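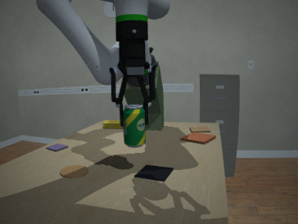

Can pick in simulation. Arm holding the can over the table, two-finger gripper.

Can a machine clear a table yet? (or sort parts, or anything)

benchdog_ray
Posted Nov 13, 2021

I run a small shop that does cabinet hardware and some light assembly. My brother-in-law sends me robot links every week and says I should stop hiring for the sorting bench. The picture at the top came with the last one. It's a simulation, I know that much. The can is up off the table and the fingers are on either side of it, fine. What I want to know is whether anyone here has one of these doing a real chore, at home or at work, without a person standing next to it. I don't mean a dishwasher or a robot vacuum. I mean picking up mixed stuff and putting it where it goes.

tallowgate
A can is the easy one on that table. Look at what else is lying there. Flat square tiles and a thin disc. Two fingers coming straight down on a thin flat piece have almost nothing to grab. You either need suction or you have to slide the piece to an edge first. People do it without thinking about it.

mrs_pinwheel
I clean houses for a living and I have been told for years that I will be replaced. My clients' robot vacuums get stuck on the rug fringe and I'm the one who gets them loose. I'm not against the idea. If something could pick up the floor in a kid's bedroom before I get there I would pay for it myself.

kettering_two
It depends what you call a chore. We have two arms at work (packaging, not going to say where). They take jars from a belt and put them in trays. Same jar, same spot, same tray. They've run since last October and they are good at it. When the jar size changes, a technician comes in and it takes half a shift to get them going again. So yes for shop-floor work, if the work holds still.

benchdog_ray
That's my problem. Mine doesn't hold still. A bin comes in with hinges, brackets, bags of screws and whatever fell in on top. The batches are 200 pieces or so and the next one is different.

kettering_two
Then no, not at a price you'd like. By the time you pay for somebody to set it up for each batch you could have sorted it by hand and gone home.

voxelfarmer
I'm going to disagree with some of this. I work on the simulation side, and the reason you train in simulation is exactly so the batch can change. You put a can in there, then tiles, then blocks, move them, change the lighting, and let it try over and over. Nothing breaks and you don't pay for cans. The policies that come out of that handle new layouts a lot better than the jar arms described above, which are most likely just replaying fixed positions. Two years ago I would have said no to Ray. Now I'd say ask again in a few years.

tallowgate
Simulated contact is still the weak part though. A can in a simulator is usually a rigid cylinder. A real empty one dents, a full one is heavy, and a wet one slides. How does yours do when you move it to the real arm?

voxelfarmer
Worse. Our last test was 500 picks on the real arm with household items and the failures were mostly on thin things and soft things. Cans and boxes were fine. I'm not claiming it's solved. I'm saying the jar line isn't a fair picture of where it's going.

mrs_pinwheel
What does "failure" mean in that test? Does it drop it or does it just not pick it up? There is a big difference if it's a glass.

voxelfarmer
Both went in the same column. Fair point, we should split them.

oldmill_dan
My nephew's place tried a Hosaria cell for kitting. It was leased, with an integrator called Grengate doing the setup. It worked when somebody laid the parts out flat with space between them. Laying the parts out flat with space between them was the job they had been paying a person to do. They sent it back when the lease was up.

kettering_two
I've heard the same about Hosaria from other people. To be fair, the newer ones come with a better camera.

lintroller
Orkley has a table-clearing demo running at their showroom. I went. It cleared 4 items in 15 minutes, and an employee moved a fork for it. I could have had the table clear and wiped in one minute. It was interesting to watch but I wouldn't put it in my kitchen.

voxelfarmer
Speed isn't the right thing to judge on for a home. If it takes all night and I'm asleep, I don't care.

lintroller
You'd care if it dropped a bowl at 3 in the morning.

mrs_pinwheel
And somebody has to put the arm somewhere. Most kitchens I work in don't have room for a second trash can.

tallowgate
Ray, back to your question. If the screws are a big part of the bin, look at a bowl feeder or a simple shaker with screens. Old technology, no vision, and it gets the small stuff out. Then a person only handles hinges and brackets. Polishchuk sells used feeders and they will test your parts if you mail them a sample bag.

benchdog_ray
That I can use. My screws come bagged but half the bags are split by the time they get here, so a screen might do it. I'll send them a few pounds of the mix and see what they say. Keeping the person on the bench for now and I'll tell my brother-in-law so.

oldmill_dan
Check what voltage the feeder wants before you buy. We got one that needed a transformer and it sat on a pallet all winter.

voxelfarmer
If you do end up with a box of mixed hinges you don't need back, I'd take it. We're short on ugly parts to test with.

benchdog_ray
I have plenty of those. Message me an address.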